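家事ロボット、まだ来ない。

月曜の朝から皿洗いしながら考えてた。去年の5月に読んだ記事だと「数年以内に家庭へ」みたいな話だったけど、うちの台所には当然なにもいない。食洗機はいる。えらい。

で、昼休みにZavisのシミュレーション見てた。作ってるのはMircea Costacheさんって人。ログ読むの好きなのでつい長居。624回まわして成績つけてるらしい。片付け系の課題ばっかり。引き出しとか箱とか、入れる・出す・閉める。
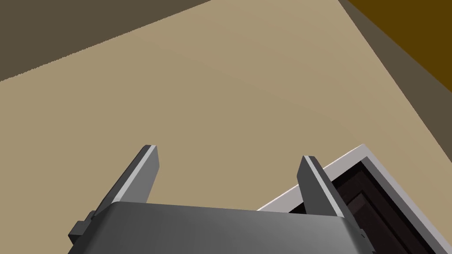 床の物を箱に入れるだけなら割といけるっぽい。問題は「入れるだけ」で終わる家事がほとんど無いこと。洗濯物はたたむし、食器は拭くし、子供のおもちゃは持ち主の許可がいる(いる)。

あとテーブルの上。これが難しいと思ってて。

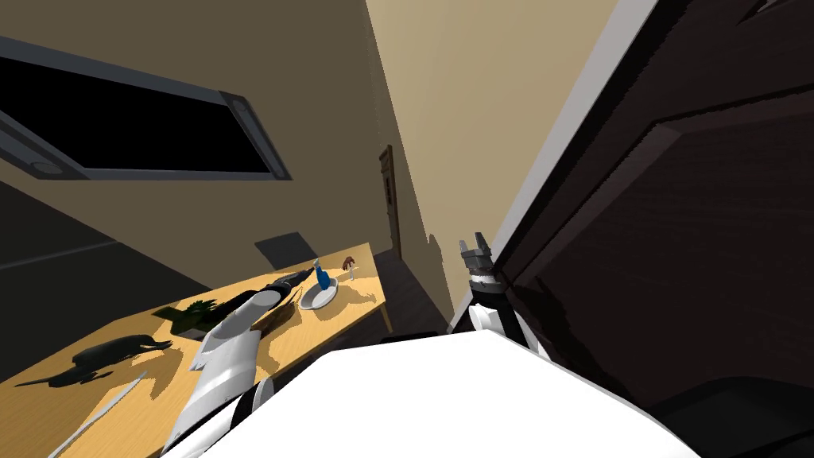

うちの食卓なんて毎晩ぐちゃぐちゃで、醤油、プリント、誰かの靴下。人間なら何も考えずに腕のばして片付けるやつ。白い皿のすぐそばに青いボトルが立ってる、あの程度の混み具合でも手を出す順番は考えるわけで、先に皿いったら倒しそう。自分なら倒す。先週も倒した。

工場のほうはもう少し進んでる。Pultgateに勤めてる友達いわく、同じ部品を同じ向きで置くラインなら任せっぱなしでいいとのこと。向きが変わると途端にだめ。結局ひとが横についてるらしいです。
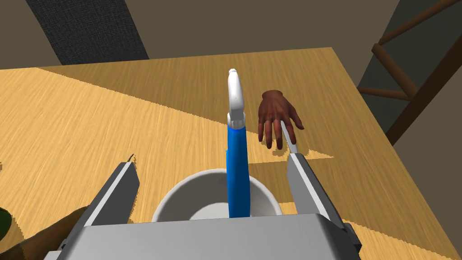 人と同じ机で作業するってなると、速さより遠慮のほうが大事なきがする。こっちの手が出たら待つ、とか。夫もまだできない。

値段の話も書こうと思ったけど昼休み終わる。続きはまた今度。とりあえず洗濯機まわしてきまs

まわしてきます。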